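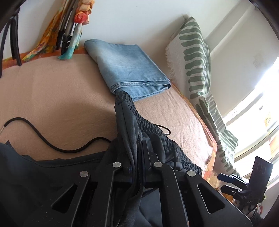

Gripper closed on dark garment, drawstring out to the left.

HAND-HELD GRIPPER CHECKLIST, SOFT GOODS STATION
Tillis site rules, Idex form 57. Fill in before the first fold, again after lunch.

1. Pivot pins seated, no wobble
OK. Four per unit, all looked at.

2. Finger pads clean, ridges not worn
OK. Wiped both. Dust on the black parts is fine, dust on the pads is not.

3. Jaws open and close full travel, 10 times, no sticking
OK on unit one. Unit two a bit stiff at number 8, logged, recheck Sunday.

4. Loose cords clear of the jaws
COMMENT. Drawstrings again. Lay the cord out away from the waistband before you grip. Do not pinch fabric and cord togther.

5. Grip on cloth only
OK. Take a fold, not a flat layer. No zippers, no buttons, no fingers.
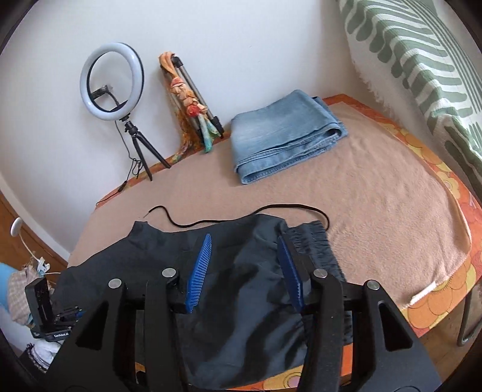 6. Table cover flat, nothing sliding
OK. Blanket stays on for this set. Smooth it between garments, wrinkles catch the tips.

7. Finished items moved to the back
OK. Folded jeans go by the wall, keep them out of reach of the next grip.

8. Cables off the work area
COMMENT. Push any slack to the back or side. If it can reach the cloth its too close.

9. Second unit parked, not in walking path
COMMENT. Park it where you wont kick it. Rule is 15 inches from where you stand, Sadis wants more, use 15 for now.

10. Break taken
NO. Nearly 114 grips before anybody stopped. Wrist breaks are in the rules, take them.

Result: pass with comments. Items 4, 8, 9, 10 to be looked at again. Radulović copy goes in the blue folder.

Print this page | E-mail this page
Last updated: March

Comments (3)

foldline: item 4 should be a hard fail imo. had a cord wrap a finger tip last month, took ages to get out

bench_two: does the after lunch check need all ten or just 1 to 5? form doesnt say

foldline: all ten. we only did five for a while and got written up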